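4.2 Character design and repeat viewing

The second part of the study asked whether viewers who could name a mascot character also felt attached to it. Recognition and attachment are often treated as one thing in work on children's television, and the interview data collected by Sastry in Parnach suggested that they should be kept apart. A child may know the name of every character in a series and want a toy of only one of them.

We used four characters from Wotelell, an animated series that began its run in 2000 and was still being shown in the region when the study took place. The characters were chosen by the series producers' own ranking of screen time, two from the upper half and two from the lower. All 187 participants had watched the series at home. Ages ran from six to 14, and the sample was split between two schools in Brurnside and one in Parnach. The sessions ended on 24 September 2005.

Each participant was shown a set of cards with line drawings of the characters in neutral poses, with color removed. They were asked to name the character, say one thing it had done in an episode, and place the card on a board marked from "don't care" to "my favorite." The order of the cards was changed for each participant. Interviews were recorded and coded by two readers working separately. Where the readers disagreed, the passage was set aside and coded again by Sumathi Sastry, who had not seen the earlier codes.

Screen time predicted naming well. It did not predict placement on the board. The character Varma, who speaks in few episodes and has no storyline of her own until the second season, was placed at "my favorite" by 90 participants, more than any other character. Younger children gave reasons that had to do with her face and the sound she makes when startled. Older children more often mentioned loyalty, and several retold the same episode, in which she waits at the ferry landing overnight.

The coded interviews produced 2888 separate statements about the characters. Statements about appearance were the largest group at both ends of the age range, but they were used differently. Among the youngest participants a statement about appearance usually stood alone. Among the oldest it was followed by a statement about conduct, as in "she's small but she never leaves him." We take this as weak support for the view that a simple design gives viewers an easy way in and that attachment depends on what the character is then shown doing.

Two limits should be noted. Families who owned a video recorder had seen some episodes many times, and we did not ask how many. The line drawings also removed the yellow and orange coloring that several participants brought up without being asked. A second round with color cards was held in January, and its results are reported in Section 5 together with the parent questionnaire. 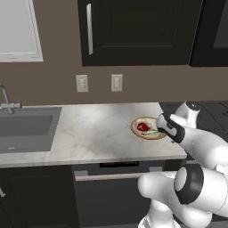
Figure 3. Simulated kitchen counter with robot arm and plate of food.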